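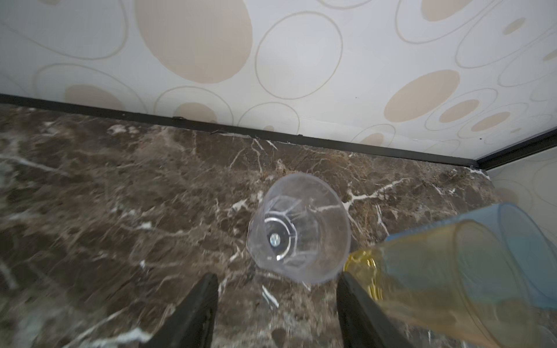 Figure 7. Wrist view, clear cup on its side between the fingers.

Tuning the grasp detector for transparent cups

1. In Skorel, open Perception > Wrist Stream and select the arm to be configured.
2. Set the depth source to Stereo + Edge. Surface veining shows through clear walls and can produce false contours.
3. Set Rim Fit to Ellipse and the iteration limit to 3000.
4. Draw the region of interest around the target cup. Exclude nested cups at the side of the view.
5. Click Fit, then save the profile.

Note: Error 971 means that no closed rim was found. Repeat step 4 with a larger region.

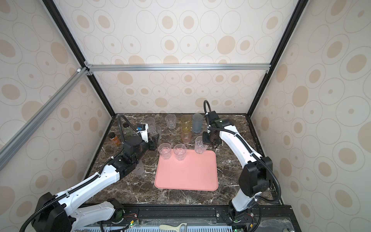 Figure 8. Workspace view, right gripper holding a clear cup near the tray corner.

6. Switch to Workspace Stream and load the same profile.
7. Add the tray as a placement surface. Enter the rim height under Clearance.
8. Enable Arm-Arm Check before planning for both arms.

CAUTION: Do not edit Clearance while a plan is running. The planner keeps the old value until the next Stop.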